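Work Surface Layout for a Small Parts Sorting Bench
Project report, Bench Layout Group
Iwona Sobczak and Eirlys Mostyn
March 2022

1. Purpose

This report covers the covering, marking and arrangement of a shared worktable used for sorting small electronic parts. The task was to give the table a surface that could be replaced cheaply and a reference grid that everyone on the bench could read the same way.

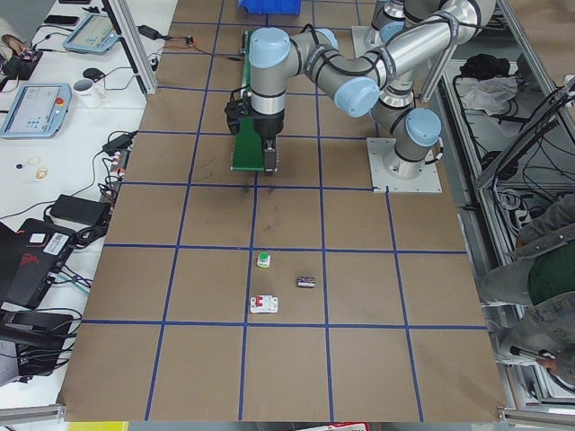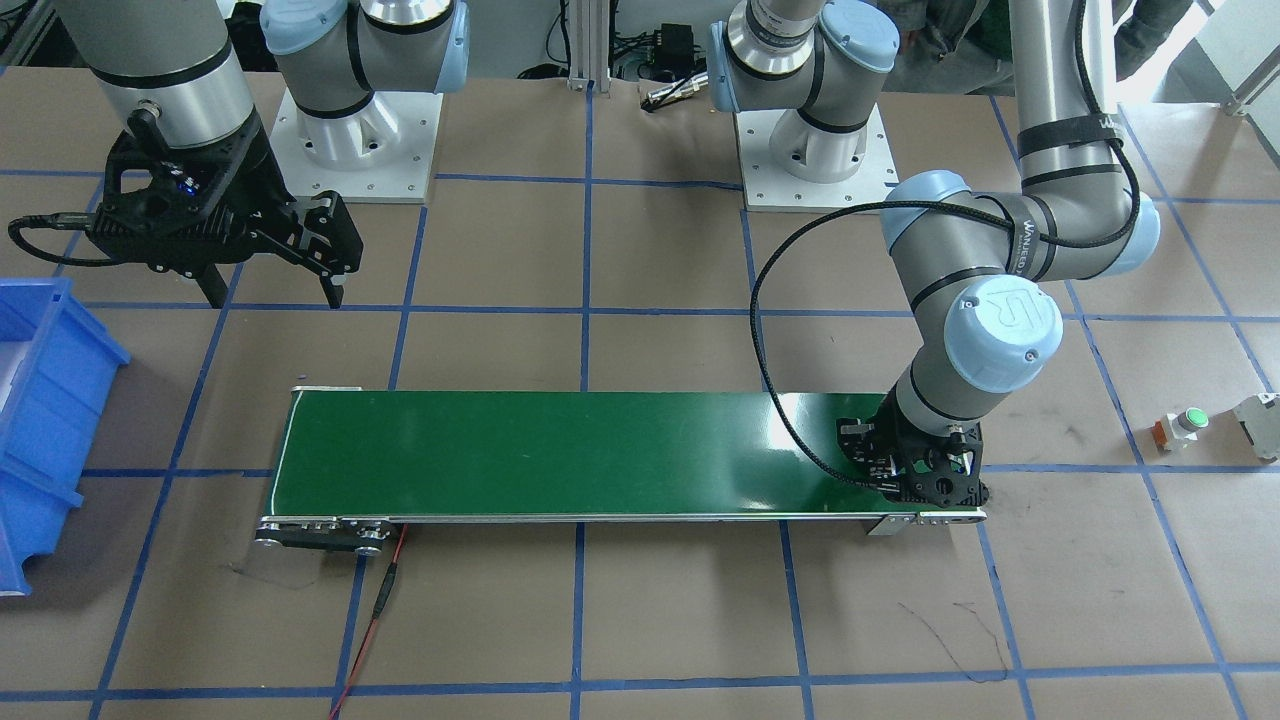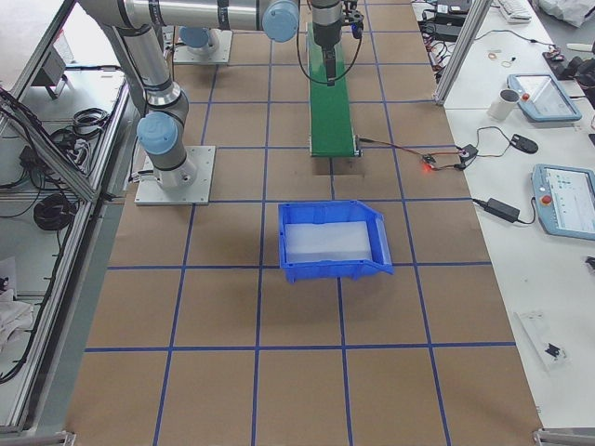
The bench, with kraft paper and blue tape grid.
Photos: Eirlys Mostyn

2. Background

The bench was first used with a bare top. Positions were written down as distances from the nearest corner, which took two people and a tape measure. Parts that were set down between steps were often moved to make space for something else, and their earlier positions were lost. The course brief asked for a layout that could be restored after the table had been cleared, using materials already held in the department store.

We looked at three coverings: a rubber mat, white poster board and brown kraft paper. The mat curled at the corners and did not hold tape well. The poster board showed glare under the ceiling lights and had visible seams. Kraft paper was chosen. It lies flat once the edges are fixed, takes pencil and tape, and can be thrown out when worn.

3. Surface and grid

The paper was cut from a Hurkska roll and fixed at the edges before any marking was done. Cell corners were set out in pencil with a steel rule, starting from one long edge. Blue tape was then run in straight lines lengthwise and crosswise. We laid all lengthwise strips first. Where the strips crossed, the second strip was pressed down over the first and not cut.

The cells are roughly square. Small errors in spacing came from the tape, which stretches if it is pulled hard off the roll. On the second covering we unrolled each strip fully, let it rest, and then laid it. This gave straighter lines.

4. Placement of items

Larger items were given places first. The green conveyor belt has gray side rails and sits directly on the taped surface. The blue bin is moved according to the task. In the third picture it stands toward the middle of the paper, slightly right of center, across two cells, with its open front lip facing the near side. At the top of the first picture it is just beyond the paper.

Small parts are placed by cell. The green push button in its white square housing can be set near a tape line, as in the first picture, so that its position can be noted by cell and side. Wires that cross from the paper to the next surface are kept clear of the bin.

5. Wear

The surface was used in 60 sorting sessions, with 2,088 part placements entered in the Gough log sheets. The covering was replaced 2 times. Scuffs and dark marks built up on the paper but did not affect the reading of the grid. Stray pen marks were left in place. Tape lifted first at the outer ends of the strips, where sleeves and cables drag over it. Pressing the ends down with a plastic card at the start of a session was enough in most cases.

One batch of tape, sold under the Evska name, left adhesive on the ruler and was not used again.

6. Open points

The cells carry no labels. Mostyn proposed letters along one edge and numbers along the other, written on the tape with a paint marker. Sobczak preferred a printed strip outside the grid, which would survive a change of paper. Neither version has been tested. Cell size was also not varied, so we cannot say if a finer grid would help with the smallest components.

The cutting plan and the spare paper are stored in the Jinora cabinet, shelf 6. The next bench group takes over the table in June.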